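Plakau: Screening FAQ

How long is the film?
Almost 12 minutes short of two hours. There is no intermission.

What language is it in?
Mostly Preroretti dialect, with English subtitles throughout.

Is it a documentary?
Yes. The director spent 3 winters with ferry workers in Plakau and used no narration.

Where can I see it?
At the Yip in Deltwood during May. Doors open at 6:30 p.m.

Can our school book a screening?
Yes, for groups of any size. Write to the Yip box office 2 weeks ahead. 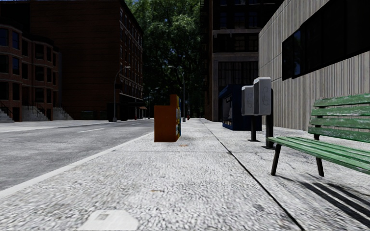
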